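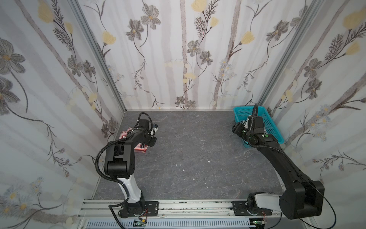
About us

Odano is a language school above a shoe repairer's in Brurholm. We teach Welsh and Portuguese, a pairing that came out of a marriage and has outlasted several business plans.

Branwen Mathias and Welington Meireles started it at their kitchen table, each trying to learn enough of the other's language to follow an argument between in-laws. Friends asked to sit in. Then friends of friends asked, and the table had to be replaced. By the time the landlord of the Meredith Building offered them two rooms and a kettle, they had 74 people on a list and one textbook, which had a chapter on sending telegrams.

We now have 416 learners a year, most of them adults, most of them tired by the time they get to us at half past six. We plan for that. Classes are small, you will be made to talk early on, and you'll get things wrong in front of strangers who are getting the same things wrong slightly louder.
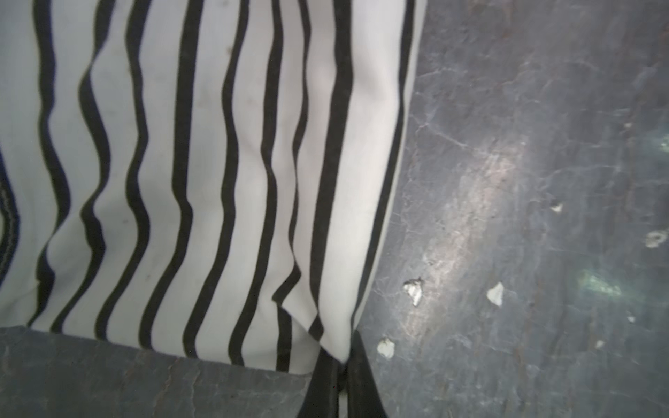
Who teaches here

Branwen runs the Welsh courses and writes the beginners' book, now in its fourth edition and still missing an index. Welington teaches Portuguese at every level, and will correct your vowels on the stairs.

Gwawr Penry takes the intermediate Welsh group, where people tend to arrive confident and discover mutations. She came to us from a secondary school and says adults hand in less homework but have better excuses. Huw Voyle looks after the conversation evenings. Huw is a retired bus driver with strong views on the Flandow bypass, so his learners pick up road vocabulary at an unusual rate.

Gwion Kneath answers the phone, sends the invoices and keeps the lending library, which holds 1,153 books, a good many of them detective novels. If you have one of ours from before the move, he would like it back. He knows which one it is.

What we don't do

We don't promise fluency in a month. We tried printing that on a leaflet once and had a very awkward June. We don't teach business Welsh as a separate course either, though Gwawr will happily help you complain to a supplier.
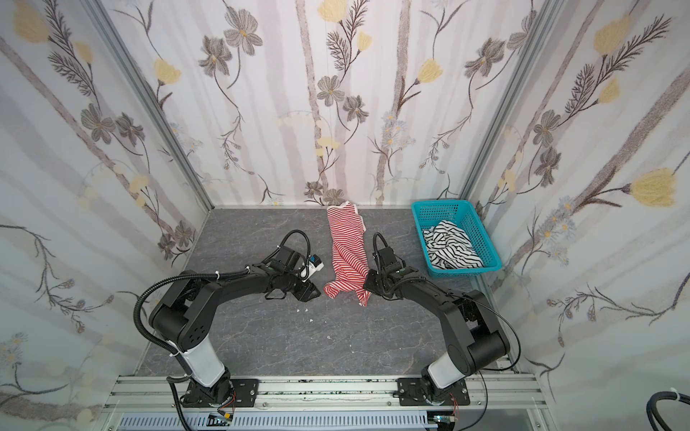
We do run a summer week for families, with lessons in the morning and a long lunch that counts as a lesson if you keep talking. Places go on sale in spring. Beginners start in autumn and after Christmas, and you can come to one class free before you decide. Ring the bell marked Odano. The one above it is the dentist.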